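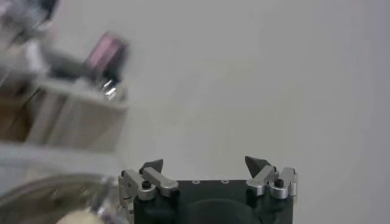 Hefeklöße ohne Drama

17. Aug. 2026, abgelegt unter: Küche, Alltag

Also, ich hatte es ja beim letzten Mal schon angedroht: Ich bin gerade in einer Hefephase. Andere Leute kaufen sich ein Rennrad, ich kaufe Mehl. Angefangen hat es mit einem Streit (einem freundlichen!) mit meinem Kollegen Bartosz, der steif und fest behauptet, dass Hefeteig nur etwas wird, wenn er über Nacht im Kühlschrank steht. Meine Oma hätte ihn ausgelacht. Bei der stand die Schüssel unter der Bettdecke, und zum Mittagessen gab es Klöße mit Heidelbeeren, fertig.

Inzwischen habe ich beides ausprobiert und muss leider sagen: Über Nacht schmeckt besser. Ein bisschen nussiger vielleicht, nicht so nach Hefe pur. Aber wer hat denn am Abend vorher schon Lust, an das Essen von morgen zu denken? Ich meistens nicht. Deshalb mache ich unter der Woche die schnelle Variante, und wenn Besuch kommt, die langsame, und Bartosz erzähle ich nur von der langsamen.

Mein Grundteig geht so: 700 g Mehl (das ganz normale 405er, ich habe mit Dinkel rumprobiert, wird mir zu bröselig), ein halber Würfel frische Hefe, 3 Esslöffel Zucker, eine gute Prise Salz, ein Schuss Öl und dann lauwarme Milch, bis es sich richtig anfühlt. Ja, ich weiß, das ist die Angabe, für die man Omas Kochheft in die Ecke werfen möchte. Fangt mit 200 ml an und gießt dann schluckweise nach, da geht noch einiges rein. Der Teig soll weich sein, aber nicht mehr am Finger kleben. Kneten, und zwar länger, als man will! Ich stelle mir dabei einen Podcast an und höre erst auf, wenn mir die Arme wehtun.

Danach gehen lassen, Kugeln formen, nochmal gehen lassen. Beim zweiten Mal bin ich früher immer ungeduldig geworden und habe mich dann über feste Klöße gewundert. Drückt mit dem Finger leicht rein: Kommt die Delle langsam zurück, kann es losgehen. Springt sie sofort zurück, trinkt noch einen Kaffee.

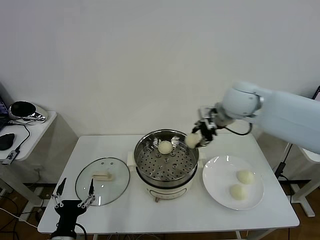
Beim Dämpfen scheiden sich dann die Geister. Oma hat ein Geschirrtuch über den großen Topf gespannt, was wunderbar funktioniert, bis der Knoten aufgeht (frag mich nicht, wie ich den Herd danach sauber bekommen habe). Meenakshi schwört auf Bambuskörbchen, die sind hübsch, nur trocknen sie bei mir nie richtig durch. Mir ist so ein runder elektrischer Dämpfer mit Edelstahleinsatz und gelochtem Boden am liebsten, dazu ein Glasdeckel, damit ich gucken kann, ohne ihn dauernd anzuheben. Und legt sie nicht zu dicht, die gehen im Dampf noch ordentlich auf. Lieber in zwei Runden dämpfen und die fertigen schon mal auf einen Teller setzen.

Zum Deckel noch was: am Ende Hitze aus und ein paar Minuten warten, erst dann abnehmen. Ich kippe ihn immer von mir weg, damit das Wasser nicht auf die Klöße tropft. Sonst gibt das so glasige Flecken, die zwar niemandem schaden, aber mich ärgern.

Was dazu kommt, ist Geschmackssache. Bei uns gewinnt Vanillesoße, knapp vor Pflaumenkompott. Keisha isst sie mit Chiliöl und Frühlingszwiebeln, dann aber bitte den Zucker im Teig fast weglassen. Und Reste am nächsten Tag in Scheiben schneiden und in Butter braten, bis sie richtig braun sind!

Im September sind dann die Zwetschgen dran, die will ich diesmal in den Teig reinpacken. Falls jemand einen Trick hat, damit der Saft drin bleibt: ab damit in die Kommentare.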